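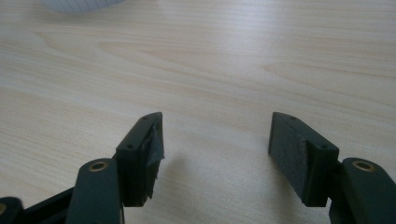
Hello! This is the readme for the Zurndale darts league scores, which I've been typing up since my second season and have finally put in one folder so people stop emailing me for them. Every match gets played on a Thursday sheet and typed up at home, on a pale wooden table with a wavy grain, so if you spot a stray digit please tell me — I do most of it after tea and my sevens look like ones.

What's in the folder

matches.csv has one row per leg, with home side, away side, who threw first and the checkout. players.csv has averages and 180s. There are 16 teams in 2 divisions, and the top three in the lower one go up.

Things to know

Allier changed their name to Mullen halfway through the season (same players, same pub!) and I've kept both names as they were on the night. If you want one total, add them together.

Pacheco's away legs from May have no checkouts, only winners. I left those blank, so don't read them as zeros.

Doubles are in matches.csv but don't count towards averages.

Use it however you like. Fixes welcome — send me the row number and the right score.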